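Espresso coming out sour in a glass cup

saltstead_wil
Same beans, same grind, but shots in the clear glass taste thin. Ceramic is fine. Anyone else?

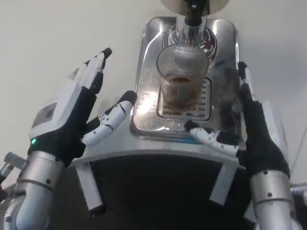

I pull straight into it under the spout and drink it right away.

pirkulberg
Glass loses heat fast. Rinse it with hot water first.

kaimal291
Disagree. A warm cup won't fix sour. Grind finer and run it longer.

saltstead_wil
Already went finer, two notches. Will try the rinse tomorrow.

kaimal291
Go one more.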